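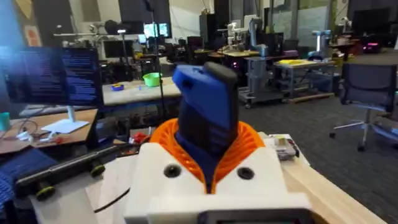

About Grikano

Grikano is a toy library in Hamdale. Families borrow toys, puzzles and board games from us the way they would borrow books. Anca Vasiliu and Marius Bogdan opened it in the old Enache shoe store with 263 toys, most of them from their own attics. The collection now stands at 3000.

Members can take home five items at a time and keep them for three weeks. A family membership costs $90 a year. Day cares and schools pay $315 and may borrow up to 20 items. 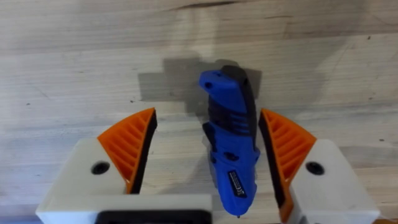
Our people

Anca runs the front desk and handles memberships. Marius does the repairs and can usually replace a missing game piece. Sachiko Oshima joined us to pick new stock and leads the Saturday-style story hour at 10 a.m. during school breaks.

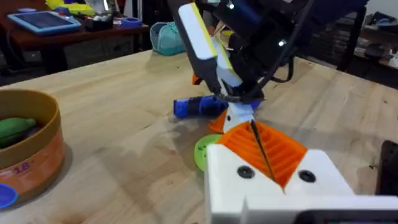

Green banana shape in a round container

Donations

We take clean toys in working order, complete or nearly so. Please leave stuffed animals at home. Ask for Ruxandra Ciobanu, who sorts what comes in.

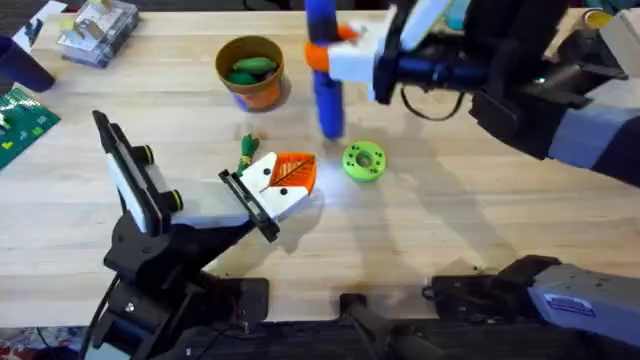

Tabletop with an orange and brown flowerpot

We close for two weeks in December to count and wash everything. Loans that fall due then are extended with no late fee.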